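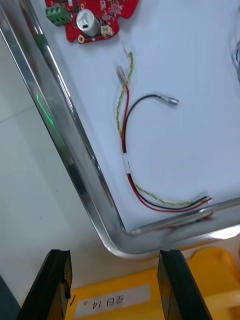 Wrist cam view over the parts tray, fingers open, board and harness waiting.

Home | Reviews | Grippers | Arms | Cameras | Forum | Contact

Zemley two-finger gripper, with the clip-on wrist camera
Posted Mar 31, 2026

I've been swapping grippers on and off the same arm since winter, and this is the one I've had the most questions about, so I'll try to get everything down in one go. Short version: I like it a lot for wires, I like it less for circuit boards, and the camera is better than the gripper (which I did not expect to be typing!).

First, what I use it for. I do small cable and board jobs, the kind where you pick a harness out of a tray, carry it over, and lay it down the right way around. Sounds easy. A loose harness is a horrible thing to pick up, though. It bends wherever it likes, and the crimped ends all point in different directions. In the shot up top you've got a red wire, a black one and a twisted yellow and green pair, and the black one has wandered off to the right with its metal pin sticking out into open tray. That pin is what I care about. If a finger comes down on it, I have a bent pin and a bad mood.

So, the fingers. They're black, and slim enough that I can get them down beside a single wire without plowing into its neighbor. My old Bedoya pair was chunkier and I was forever shoving things across the tray before I got hold of them. With the Zemley I ran 79 picks on three-wire harnesses like this one and missed 7, and most of those misses came from me setting the approach height too low near the rim. The tray has a rounded metal lip and the fingertips want to ride up on it. I've started keeping my pick point on the band that holds the red and black wires together and leaving the stripped ends over by the rim alone. Works great.

Boards are another story. The red one in my tray has a green screw terminal block at one end and a cutout sort of outline, so there are only a couple of places you'd want to squeeze it. The fingers will hold it by the edges just fine, but the grip force steps are too coarse down at the gentle end. One setting lets the board tilt and the next one up feels like more than I want on a part with a tall capacitor-looking can and a little socket to worry about. Morenike Ogunleye runs the same model on her bench and ended up gluing thin silicone to the fingertips. I tried that too and it helped. I wish it came in the box.

Now the camera! It sits at the wrist and looks down past the fingers, and both fingers are in view at the bottom of the frame, which makes lining up so much nicer than squinting at a side camera. I can pick out the little clear crimp on the end of the twisted pair, and I can see bare copper at the other end of the harness. I run it at 17 frames a second because my laptop is old, and for slow picking that's plenty.

What it doesn't love is shiny stuff. The tray rim throws bright streaks, and there's a thin green glow on the left part of it that my wire finder kept calling a wire. Arash Mazandarani told me to mask out the rim in software and quit fighting with lamps, and I wasted an evening on lamps before I listened to him. The mask took ten minutes. If you're buying a tray for this kind of work, get one with a dull edge.

Mounting was easy on my arm, four screws and one connector. The cable clip on the side is flimsy and mine popped off on the second day, so now there's a zip tie. The Clerkis controller picked the gripper up right away. On the Workholm one I had to type in the stroke limits by hand, and the manual has them in a table near the back where you'd never think to look (page 65, you're welcome).

Noise is fine, a soft whir when it opens. It runs warm after an hour of steady picking and I haven't had it cut out on me yet.

Would I buy it again? For harness work, yes, no question. If you mostly handle bare boards I'd wait, since Zemley says new firmware with finer force steps is coming in May and I'd want to see that first. I'll rerun the board picks when it lands and add the numbers to this page. Next on the arm is the Workholm soft-finger set, which has been sitting in its box for way too long.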